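Good practice for two-armed robots in shared rooms
Speaker notes, afternoon session, Jun 24, 2020
Speaker: Tin-yau Lam

Slide 1. Title

Wait for the doors to close. Say name, say Wostetti, say that the talk runs to 32 minutes and that questions come at the end.

I work on the operating rules for arm robots that handle household things. Clothes mostly, some kitchen items. I don't write control software and I won't be able to answer detailed questions about it. What I do is sit with the people who run the machines and write down what they should do every time, then go back later and see whether they do it.

Slide 2. What I mean by a rule

Some of you come from factories, where the machine stands behind a fence and the rules are mostly about the fence. Today's subject is the other sort of place: an ordinary room, soft goods, a person standing near enough to touch the arm. The published safety standards apply there too, and I'm assuming you have them on the shelf. I won't go through them clause by clause. They tell you what must be true of the machine and the workplace. They don't tell an operator where to put the basket on a Monday morning.

A house rule fills that gap. Ours are one line long where we can manage it. The whole set is 27 rules. It used to be a good deal longer and people stopped reading after the second page.

Slide 3. How we got to the current set

Keep this short, people can read the slide.

We went through 183 entries in the operator log at our Candov site. An entry is anything that made the operator stop when they hadn't planned to. Most were dull. A sleeve under a wheel. A cable pulled tight. Somebody walked through to get to a cupboard. Very few had anything to do with the arm doing something unexpected by itself.

Pause here. This surprised our own management and it usually gets a reaction.

Sort them by cause and four headings cover nearly everything: the floor, the cables, the fingers, and the handover between person and machine. The rest of the talk follows those headings.

Slide 4. The floor

First rule in the book: mark out the working area before power goes to the arms, and keep it marked until power is off. Tape is fine. A mat is fine if the edges lie flat. The area is as far as the arms can reach at full stretch, plus the length of whatever they may be holding. People forget the second part. An arm holding a bath towel reaches a good bit further than an arm holding nothing.

Second: furniture on castors gets its castors locked, or it goes outside the area. If the castors have no lock, use wedges.

Third: baskets and boxes go on the floor in the same place each time, and the place is written on the job sheet. At Candov we had two shifts with two different ideas about this, and the log showed it.

Anything dropped stays where it is until the arms are stopped. This is the rule most often broken, by new staff and by managers. You see a sock on the floor and your hand goes out. If someone asks, yes, I have done it myself.

Slide 5. Cables

Cables on a moving arm need enough slack for the full range of the joint and no more. Too little and the connector takes the strain. Too much and you have a loop that will find a finger or a basket handle.

Check with power off. Move each joint by hand to both ends of its travel, if the make of arm allows it, and watch the cable. If it doesn't allow it, do it under power at the lowest speed with one person on the stop button and one person watching. The person watching does nothing else.

Loose thin wires near the gripper get looked at each morning. Cloth catches on them. Threads and hems are worse than flat fabric. If you can hook a wire with a pencil, so can a cuff.

Paper tags and tape on the arm: date them or take them off. An arm covered in old notes teaches people to ignore notes.

Slide 6. Fingers and soft goods

Let them look at the slide before talking. 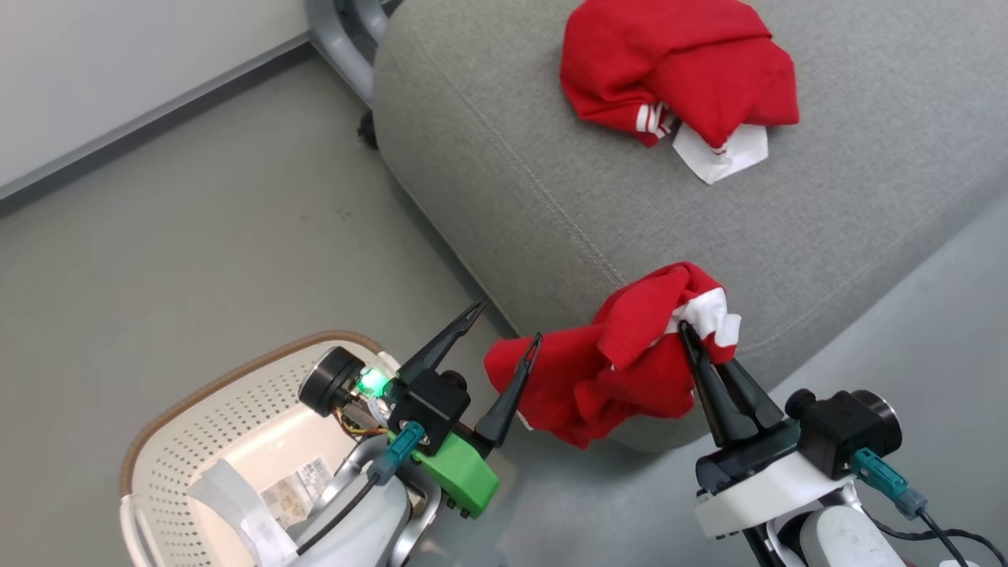
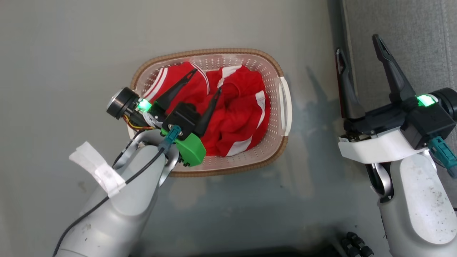 Red clothing being handled with two-finger grippers, one garment held beside the ottoman, one in the basket.

Start with the held garment. One gripper has the cloth and a fingertip of the other is touching it. Our rule for this position is that both arms count as loaded. It doesn't matter that one set of fingers is open. If you stop now, you stop both, and you don't send the second arm off to do something else while the first is holding.

Then the basket. Cloth bunched up in a basket hides the bottom and hides the sides. The rule is that the fingers go down slowly for the last part of the travel, and the force limit is set for touching the basket wall. People set it for cloth, and cloth forgives a great deal. A plastic wall pushes back.

Point out the bracket against the rim. Anything bolted to a gripper makes the gripper bigger. When you fit a bracket or a camera, measure the hand again and write the new size on the job sheet. We had a whole week in October of small knocks at Kuruc that came down to a part being fitted and the sheet still giving the old width.

Garments: empty the pockets, close the zips, take out pins. Cords and long ribbons are not run at all unless the job is about cords and ribbons. Bags and packaging come out of the basket first if they aren't part of the task, and if they are part of the task the sheet says so.

Don't get drawn into folding here. There is always somebody who wants to talk about folding. Send them to the tea break.

Slide 7. Handover

By handover I mean any time a person and the machine are in the marked area together, or one takes over from the other.

The words matter. We use three: "stopping", "stopped", "clear". The operator says stopping before pressing anything. The operator says stopped when both arms are still. The person going in repeats stopped, goes in, comes out, and says clear. Only the person who went in may say clear. If two people went in, both say it.

Lights on the arm don't replace the words. A green light tells you that something has power or is ready, depending on who built it. On mixed equipment it may mean two different things a hand's width apart. Each site keeps a card on the wall saying what every light on its own machines means. If it isn't on the card, treat the machine as live.

Stopping doesn't mean dropping. Decide beforehand what the fingers do at a stop. Our default is hold, because what falls usually falls somewhere awkward. There is one exception, which is when a person's clothing or hair is in the grip. Then there has to be a way to open the fingers by hand and everyone present has to have tried it. Ask the room how many have tried it on their own machine. Leave time for the hands.

Slide 8. The job sheet

Show the blank one. Copies are on the side table.

It fits on one side of paper. Task in a single sentence. Items, with material if it matters. Where the basket goes. Where the person stands. Size of each gripper with everything fitted. Speed limit, force limit. What the fingers do at a stop. Name of the person on the button. Signature.

The Grisano people asked us to add a risk score. We tried it on a few sheets and took it off again, as everybody wrote down the same number. They still use one and are happy with it, so make up your own mind.

Slide 9. Checking that rules are kept

Walk in without warning and ask the operator to explain the sheet. Five minutes. If they can explain it, the rules are fine. If they have to read it out, retrain. If they can't find it, stop work for the day and look at who is running the shift.

Read the log every month. A log with no entries is a bad sign. Thank people for entries, in front of others, and don't use the log in anyone's appraisal. We got this wrong at first and lost several months of useful reports.

Review the whole set once a year. A rule that has not been looked up, broken or argued about gets a hard look. Adding one means saying which one it replaces, or why it can't be folded into something already there.

Slide 10. Things I don't have a rule for yet

Visitors. At present we keep them behind the tape with one member of staff, and that works, but it takes a person away from the job.

Remote operation, where the person on the controls can't hear the room. The three words depend on hearing. We are trying a second person on site with a headset.

Wet laundry. Weight changes, floor gets slippery, and grip limits set for dry cloth are wrong. For now we don't run it.

If anyone has a working rule for any of these I would like a copy.

Slide 11. Questions

Leave the contact slide up. Job sheets on the side table, please take one only. If the force limit question comes up, go back to slide 6 and use the basket.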